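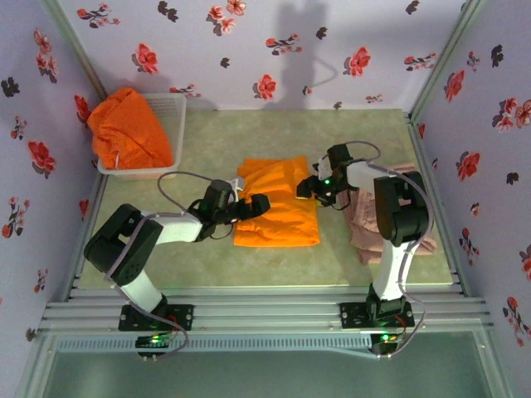 中央に広げたオレンジ色の衣類と、右手にピンクの布。左奥は側面に穴のあいた白いかご。

棚に戻す前のひと手間　洗濯室の布類のたたみ方が変わります

Mondevonの洗濯室で貸し出している布類について、五月からたたみ方と戻し方を改めます。対象は、共用棚に置いてあるシャツ、エプロン、ひざ掛け、テーブル用の布、掃除用の大きめの布です。各戸の洗濯物には関係ありませんが、共用の布を借りて自分で洗って返す方が増えているため、全戸にお知らせします。

共用棚の布は、開設したときには棚ひとつに余裕をもって収まる量でした。その後、引っ越しの際に置いていかれた布や、集会室で使わなくなったカーテンの残りなどが加わり、春の棚卸しの時点で600枚を超えています。建物の戸数が172ですから、一戸あたりにすると三枚あまりを共用で持っている勘定になります。使われていないものも多いのですが、棚が足りなくなった直接の原因は枚数よりもたたみ方にありました。同じ大きさの布でも、四つに折る方、細長く巻く方、軽く丸めて差し込む方がいて、積むと高さがそろいません。上の段から一枚抜くと隣の山まで崩れる、という声は冬のあいだに何度も届いていました。

棚の奥行きを測り直し、いくつかの折り方を試した結果、次のようにします。

まず、かごから出した布は、必ず一枚ずつ台か床の敷物の上に広げてください。かごの中で端を探しながら折り始めると、下の布が一緒に出てきて、結局は両方を広げ直すことになります。広げる場所は、布の四方に手のひらひとつ分の余白がとれれば足ります。洗濯室の台がふさがっているときは、奥の敷物を使ってかまいません。敷物の上には靴で乗らないようお願いします。

次に、中心から外へ向かって手のひらでならします。上から強く押さえる必要はありません。端のしわは中央のしわより残りやすく、とくに襟や縁の縫い目に沿った部分は、一度ならしただけでは戻ってきます。冒頭の写真のオレンジ色の衣類も、全体はほぼ長方形に平らになっていますが、上の縁にはしわが残っています。このくらいであれば、そのまま折って差し支えありません。アイロンをかけるのはテーブル用の布だけで、ほかの布は手でならすところまでで十分とします。

折り方は大きさによって二通りです。シャツとエプロンは、左右を内側に折って縦長にし、裾から三つに折ります。袖は身頃の幅に合わせて下へ向け、はみ出した分を重ねてください。エプロンのひもは結ばず、折り込む前に内側へ入れます。結んだまま戻されるものが多く、次に使う方がほどくところから始めなければなりませんでした。結び目が固くなってはさみを入れた例もあります。

ひざ掛けと大きめの布は、長いほうの辺を半分にし、もう一度半分にしてから、端から三つに折ります。仕上がりの幅は棚板に貼った紙の印に合わせてください。印より少し小さい分には問題ありません。大きくなる場合は、最初の半分で角がずれていることがほとんどなので、折り目をつぶす前に一度開いて、角だけを合わせ直します。途中から調整しようとすると斜めに厚みが出て、積んだときに片側へ傾きます。

折り終えたら、輪になっている側、つまり折り目の側を手前に向けて棚に置きます。布の端が手前に来ると、何枚あるのかが見ただけでは分からず、取り出すときに一枚の途中だけをつかむことになります。これまで棚が崩れた原因を拾ってみると、この向きの問題がかなりありました。折り方に自信がない場合でも、向きだけはそろえてください。
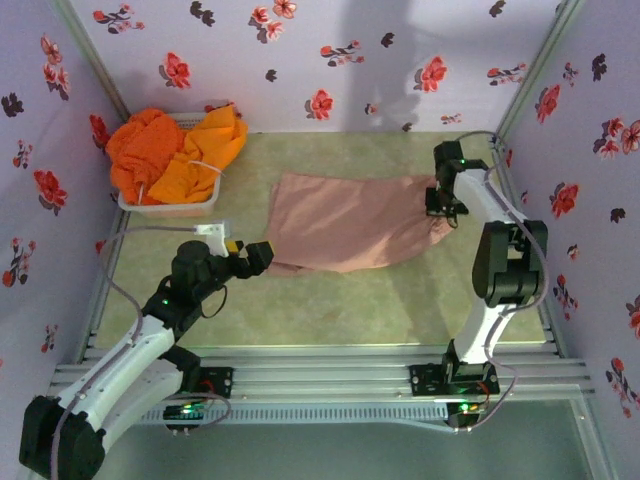
角の扱いについて補足します。大きめの布をならすときは、片方の角を持ち上げて、空気を入れるように軽く引くと、手でこするよりも早く広がります。引くのは一か所ずつです。二か所を同時に引くと布が手前に寄ってきて、かえって真ん中にひだができます。写真のピンクの布は、中央から右のほうへ伸び、右の端だけが寄せ集まったような形になっています。こうした寄りが片側にあるうちは、半分に折っても角が合いません。寄っている側の角を一度外へ広げ、反対側が一緒に動いていないかを見てから折り始めてください。残りの部分のゆるいしわは、あとからならせば済みます。

薄手の布と厚手の布では、少し勝手が違います。薄手のものは広げたあとに空調の風でめくれることがありますので、台の上で作業するときは、送風口の真下を避けてください。厚手のものは折るたびに厚みが増すので、三つ折りの最後の一折りをきつくしないほうが安定します。強く押して平らにしても、棚に置いてしばらくすると膨らみ、隣の山を押し出します。見た目に多少ふっくらしていても、底の面が平らであれば積めます。

かごの使い方も合わせて変えます。

白いかごは、まだたたんでいない布を入れておくためのものです。たたんだ布をかごに戻す方がときどきいますが、その上に次の洗濯分が入ると、たたんだものまでしわになります。たたんだ布は直接棚へ、棚まで持っていけない場合は台の右端へ置いてください。台の右端に積んであるものは、たたみ終わったものとして扱います。

かごへの入れ方には、これまで特に決まりがありませんでした。今後は、縁から大きく垂れるほど入れないことだけをお願いします。垂れた布は通路側で踏まれやすく、かごを動かすときに車輪付きの台に巻き込まれたこともありました。冒頭の写真でも、かごの左手前の縁からオレンジ色の布が垂れています。置き場所が奥の隅であれば通る方の足には当たりませんが、かごを手前へ出すときには、先に垂れた部分を中へ入れてから持ち上げてください。入りきらない分は、洗濯機の上に置かず、空いているかごをもう一つ出して分けます。予備のかごは流しの下にあります。

色分けについては、前号で予告した案を一部取り下げます。当初は、オレンジ系の布は集会室、ピンク系の布は洗濯室、白い布は台所というように、色で置き場所を決めるつもりでした。ところが実際に仕分けてみると、同じオレンジでも赤みの強いものと黄色に近いものがあり、並べれば違いは分かっても、一枚だけ手に取ったときにどちらの山へ入れるべきか迷います。洗いを重ねて色の変わった布もあります。掃除用とテーブル用が同じような色になってしまうのも困りますので、置き場所は用途で決め、色は目安にとどめることにしました。用途は布の端に縫い付けた札で見分けられます。札のない布は、棚のいちばん下の段に入れておいてください。月末にまとめて付けます。

札が取れかけている布を見つけた場合は、無理に引きちぎらず、そのまま下の段へお願いします。糸を引くと縁の縫い目までほどけることがあります。安全ピンで留めるのもおやめください。次に広げる方がけがをしますし、洗濯機の中で外れることもあります。

棚そのものにも手を入れました。これまでの棚は一枚の板が長く、左右の山が支え合う形になっていたため、片方がなくなるともう片方が倒れていました。Uvleyの倉庫で使っていなかった仕切り板をもらい受け、各段に立ててあります。板は固定してありますが、上に手をついて体重をかけることはできません。上の段に手が届かない方は、入口の脇にある踏み台を使ってください。踏み台は使い終わったら元の場所へ戻します。開いたまま置かれると、洗濯機の扉が途中までしか開きません。

たたんだ布を積む高さは、仕切り板の上端までとします。それ以上になった場合は隣の区画に移さず、台の右端に置いておいてください。隣の区画は用途が違うことがあり、一度混ざると分けるのに手間がかかります。掃除用の布がテーブル用の段に入っていた件は、この春だけで二度ありました。

貸し出しの手続きは従来どおりです。棚の横の帳面に、部屋番号と布の種類を書いて持ち出してください。返すときは線を引いて消します。何日までに返すという期限は設けていませんが、集会室で催しのある週はテーブル用の布が足りなくなりますので、早めに戻していただけると助かります。次の大きな使用予定は、中庭のPintoの集まりです。当日はテーブル用の布とエプロンの段をほぼ空にする見込みで、その前日の夕方から翌日の昼までは、この二つの段からの個人の借り出しを止めます。ひざ掛けと掃除用の布は通常どおり借りられます。

使った布を返す際に、洗ってからにするか、洗わずに渡すかというお問い合わせがありました。どちらでも受け付けます。洗って返す場合は、たたむところまでお願いします。洗わずに返す場合は、たたまずにかごへ入れてください。たたんである布がかごに入っていると、洗ったものかどうかを確かめる必要が出てきます。以前は確かめようがないときに全部洗い直していましたが、水も時間も余計にかかりました。油やインクの付いた布は、かごに入れず、流しの横の箱へお願いします。箱に入れるときに、付いたものの名前を書いた紙を添えていただくと、処理が早く済みます。

洗剤はSakdenの詰め替えを引き続き置いています。共用の布を洗うときは、この洗剤を使ってもかまいません。柔軟剤は使わないでください。掃除用の布が水を吸いにくくなるという指摘があったためです。各戸で柔軟剤を使っている方が共用の布を一緒に洗った場合も、返却は受け付けますが、掃除用の段に入れず下の段へ置いてください。様子を見て用途を替えます。

傷んだ布の扱いは次のとおりです。小さな穴やほつれは直して使います。縁が大きくほどけたもの、中央が薄くなったものは切って雑巾にします。ひざ掛けのうち何枚かはすでに縁が弱っており、夏のあいだに点検します。家で使わなくなった布を寄付したいという申し出もいただいていますが、棚に余裕ができるまでは、お受けするのを見合わせます。扉の前に袋で置いていかれると持ち主に戻すことができませんので、こちらもご遠慮ください。

新しい折り方の見本は、各段の左端に一つずつ置いてあります。折り順を確かめたいときは開いてもかまいません。開いたあとは同じ形に戻してください。うまく戻らなければ、台の上に広げたままにしておいていただければ結構です。見本の布は貸し出し用ではないので、端に黒い糸で印を付けてあります。

洗濯室を使える時間はこれまでと変わらず、朝は七時から、夜は九時までです。たたむ作業だけであれば九時を過ぎても続けられますが、乾燥機は動かせません。最後に出る方は、かごが通路に出ていないかを見て、台の上の布を右端に寄せ、明かりを消してください。窓は換気のため少しだけ開けておきます。雨の吹き込む日は閉めてください。

折り方や棚の印について気づいたことがあれば、帳面のうしろの白いページに書いておいてください。棚の幅は六月に入ってからもう一度見直す予定で、印の位置が変わる場合は次号に載せます。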